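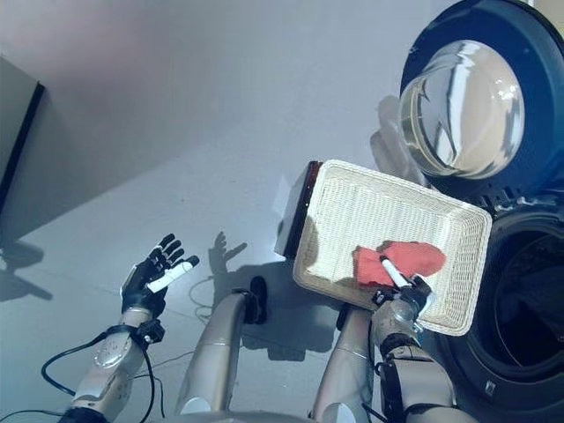
# Talk notes: the laundry corner

Slot is 29 minutes including questions. Wednesday, after the coffee break. Declan Sheehan introduces, then straight in.

## Opening (no slide)

Ask for hands: who has a separate laundry room? Who has a washer in the kitchen, bathroom or hall? Most of this group will be the second kind. The talk is for them.

Say what I'm covering: where the basket goes, what kind of basket, the sorting, and the stuff that ends up in the laundry that isn't laundry. I'm not covering detergents except for one minute at the end. Somebody always asks.

## 1. The floor in front of the washer

With a front loader, everything happens low down. You bend, you kneel, or you put the basket on the floor and drop things toward it. So the patch of floor in front of the door is your work surface, and it should be treated like a counter.

- Keep it clear. Shoes and pet bowls go somewhere else.
- Pale floors show lint and dropped socks. I like that. On a dark patterned floor you find the sock a week later.
- Measure with the door open. People measure the machine and forget the swing of the door.

Tell the story of the Detiser apartments – 112 units, all with the washer in the hall closet. Nice closets. With the washer door open you couldn't get a standard hamper past it. Half the tenants were carrying wet clothes to the bathroom in their arms.

## 2. Basket shape

This is the longest section. Slow down.

Tall hampers are for storing dirty clothes. They are bad for moving clothes in and out of a machine, and people use one for both jobs.

For the machine I want something shallow and rectangular, open at the top. You can tip it toward you and see everything in it. One red cloth in the corner of a cream basket is hard to miss. The same cloth at the bottom of a tall hamper goes in with the whites.

Wicker or plastic:

- Fine wicker is light and looks good left out, so people do leave it out, where they need it.
- A rolled rim is easier on the hands than a cut edge. Check it before buying. Run a thumb all the way along.
- Wicker doesn't like wet loads. Use it for dry things: cleaning cloths, napkins, small items waiting for a wash.
- Plastic for anything coming out of the drum.

(Pass the two sample baskets around here. Start one on each side of the room so they don't meet too soon.)

The Novton basket is the one I bring. The Lui is cheaper and fine, but the handles are cut too small for my hands. Don't spend long on this – it turns into a shopping discussion.

## 3. Cleaning cloths

Short section. Cloths get their own small basket and their own wash. Don't throw them in with shirts.

- Shake them out first, outside if you can.
- Open them flat. A crumpled cloth hides crumbs and dries stiff in the folds.
- Pick one color for the kitchen and another for the bathroom, and stick with it.

## 4. Things that aren't laundry

Pens, markers, caps, coins, hair ties, receipts. Markers are the worst of these. A loose marker with the cap off can spoil a load, and the ink gets on the door seal as well.

What I do: a small dish on top of the washer, or on a shelf above it if the top is full. Every pocket gets emptied into the dish before anything goes in the drum. Check the bottom of the basket too, since small things roll to the corners.

If a marker does get through: take the load out, don't dry it, wipe the drum and the seal, run an empty cycle, then one with an old rag in it. Look at the rag before you trust the machine again.

Pause here. Somebody will have a story. Let one person tell it.

## 5. The minute on detergent

Use less. Wastex asked me to mention their lint bags, so mention them: they're on the table by the door, take one.

Loads: the household I tracked for my own notes was doing 6 a week and got by with fewer after we split the cloths out. Leave it at that, it was one household.

## Questions

Likely ones:

- Stacked dryer? Fine, but the dish needs a shelf.
- Basket on wheels? Only if there's no threshold to cross.
- Cost? The whole corner at my place came to under $600, washer not included, and most of that was shelving.

Collect both baskets before people leave. Handouts are in the blue folder – extras go back to Declan.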